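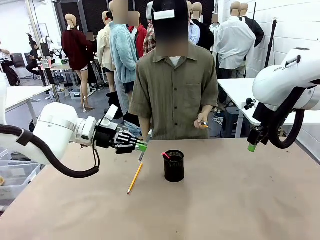 Figure 1. Two white arms above a tabletop, each with a bright green fingertip.

Unit 3: Planning Visits to Coastal Attractions

Course: Introduction to Destination Management
Instructor: Elīna Dambrauskienė
Reading for this unit: Chapter 3 and the Bustbridge case packet

3.1 Purpose of the unit

Students will learn how a small coastal destination decides how many visitors it can receive, when to receive them, and what to offer those who arrive in poor weather. The main case is Bustbridge, a harbor town with a lighthouse, a tidal pool walk and a ferry to Kong Island. A shorter case on the Wakgate cliff path will be discussed in seminar.

3.2 Carrying capacity

Physical capacity is the number of people a site can hold at one time. Comfortable capacity is the number it can hold before visitors begin to report crowding. The second figure is almost always lower, and it is the one that should appear in a visitor plan.

In the Bustbridge case, the ferry company sold 1,432 return tickets to Kong Island during April. The island has one landing stage and one café. Day visitors tended to take the first boat out and the last boat back, so the café was crowded at noon and the landing stage was crowded again before departure. The monthly total gives no sign of this pattern. Students should always ask for arrivals by hour before drawing any conclusion from a total.

3.3 Timed entry

The lighthouse admits 17 people per tour. Before timed tickets were introduced, visitors waited on the stairs outside the lamp room. The present system sells half of the places in advance and holds the rest for sale at the door. Birutė Avotiņš, who prepared the case packet, considers the door allocation too generous for summer and too small for spring. Her argument is set out on the last page of the packet and will be the basis of the first written assignment.

Points to note when reading:
Advance tickets favor visitors who plan ahead, usually those staying overnight.
Door sales favor day visitors and local families.
A missed time slot has to be dealt with by a written rule that staff can apply the same way each time.
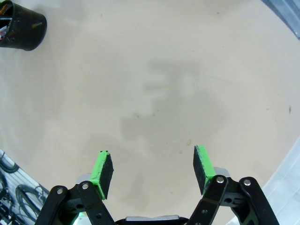 Figure 2. An open gripper over a cream-beige tabletop, with a soft gray shadow across the surface.

3.4 Weather and alternatives

Ferry service to Kong Island stops in high wind. On such days the town must absorb visitors who expected to be elsewhere. The tidal pool walk is also closed, and the lighthouse cannot take many more people. The packet lists the indoor options, of which the Dusex maritime hall is the largest. It recorded 672 admissions in the same month, most of them on days when the ferry did not run.

Refund terms should be read closely. A full refund returns the fare but does nothing to keep the visitor in town. A transferable ticket may bring the visitor back, provided the stay is long enough to use it.

3.5 Assignment

Write a two-page memorandum to the Bustbridge visitor office recommending a division of lighthouse tickets between advance and door sales for one season of your choice. State which visitors gain and which lose under your plan. Use only the figures in the packet. Submit the memorandum before the Wakgate seminar and bring a printed copy to class.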